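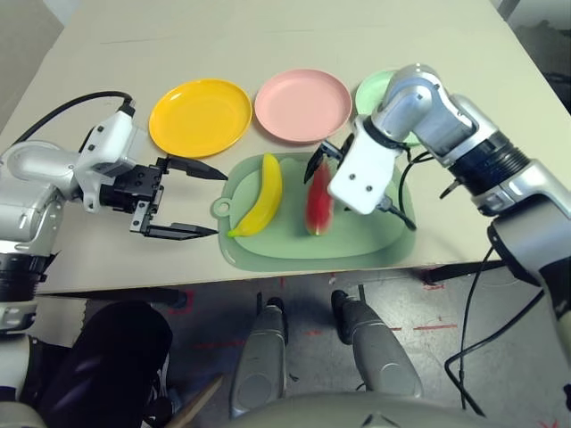 **gravelpit** replied:

Don't sign it. Exclusivity with one big customer feels lovely for a month and then you spend two years asking them for permission to sell your own software. Been there, got the grey hairs. What are they paying you for it on top of the normal price?

---

**mossandledger** (original poster), Feb 24, 2021

Nothing on top, which I know looks bad written down! For anyone who skipped the first post: I run Cloteo, it's stock software for small shops, and we have 913 paying customers on tiny monthly plans. Raltia want us in 300 of their franchise stores at once, but the contract says we can't sell to anyone else in "home and garden" until June next year. They've offered £600 a month for the lot plus a setup fee. My co-founder is all for it. I keep reading clause nine and feeling a bit sick.

---

**twopencefarthing**

Going to disagree with gravelpit, because I think people on here are very quick to say no to things they don't have to live on. How many of your 913 are home and garden? If it's a handful, you're giving away a market you haven't got, and you get a name on your website that makes the next ten sales calls a lot shorter. We did much the same at Turnora and it paid for our first proper hire.

---

**gravelpit**

£600 for 300 stores is two quid a store. I wouldn't get out of bed for that, exclusive or otherwise. Who's picking up the phone when 300 tills can't find the compost?

---

**mossandledger**

OK so I went and looked. Home and garden is our second biggest group after clothes, so it isn't a handful, sorry twopence. Existing customers can stay under the wording, we just can't take new ones on.

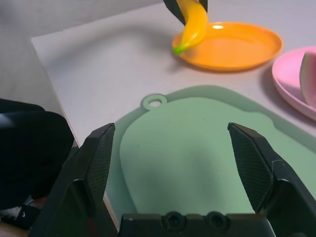

The support side is the bit I hadn't thought about enough. At the moment it's me and one part-timer answering emails, and we promise next working day. Raltia's draft says four hours, weekends included. I've asked whether their own IT desk could take the first call and pass on only the ones they can't fix, and they've gone a bit quiet.

---

**pennyroyal_b**

Quiet is fine, quiet usually means it's sitting with legal. When Tufa (my old place, till repairs) got a contract like yours we did three things: cut the exclusive bit down to a list of named competitors, put a minimum spend on it, and made it lapse if they rolled out to fewer stores than promised. They agreed to two of the three without much of a fight. It never hurts to send it back with scribbles on.

---

**twopencefarthing**

Named competitors is a much better idea than mine. And fair enough on the price, I'd missed that it was for all 300. I'd want £1,000 as a floor, still cheap for them.

---

**gravelpit**

Still cheap full stop. But with the named list I'd at least read it.

---

**mossandledger**

Right, I've written it up with a named list and the £1,000, and IT taking first calls. Co-founder thinks I'm going to scare them off and we've had a slightly frosty lunch about it. Sending it tonight, will post when I hear back.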